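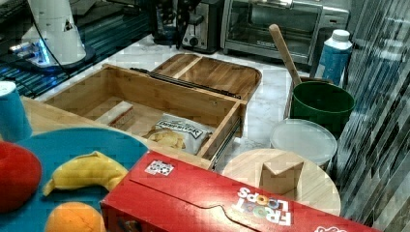

My aunt said there was no point catching the 418 if I only wanted to look at the house. It would be dark by the time I reached Garkus, she said, and the key might not fit any more.

I went anyway. The Zeltus bus left Sestosier at ten past four with six of us on it, and by the quarry there were two. The other passenger was a man with a roll of carpet across his knees. He got off at the chapel and had to go down the steps backwards.

The house was number 39, the last before the road turned to track. I had lived there until I was nine. The letter from the solicitor said it was mine if I signed by the end of September, and that if I didn't it would be sold with the field. I had the letter in my coat, folded in with the key.

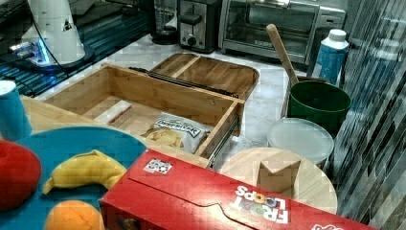 The key fitted. I had to lift the door a little as I turned it, and my hand did that before I had thought about it. Inside it smelled of soot and apples. The electricity was off, so I went round with the torch on my phone.

The rooms were smaller, which I had expected. I had not expected the stairs to be on the left. In my memory they were on the right, and I had told people so. There was a story about me falling down them and hitting my head on the coat stand, and I stood in the hall and tried to make it work. There was no room for a coat stand on that side. There was only the meter cupboard.

I rang my aunt from the bottom step.

"Which side were the stairs?" I said.

"What a thing to ask. On the left."

"Where did I hit my head?"

She was quiet, and I could hear her kettle. "That wasn't you," she said. "That was your mother, when she was small. She used to tell it at Christmas."

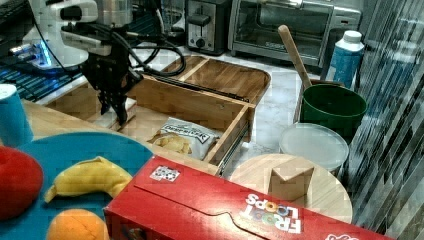

Živković

I sat there until the phone got down to 16 per cent. Then I switched off the torch and found my way up in the dark, one hand on the wall, to see if I could. There were two more steps than I had counted on. At the top I could make out the window and the field behind it, and a light moving at the far end where somebody was bringing in sheep.

The last bus was at twenty to eight. I locked the door, lifting it again, and waited by the gate with the letter still unsigned. When the driver asked if I wanted a single or a return, I said a return.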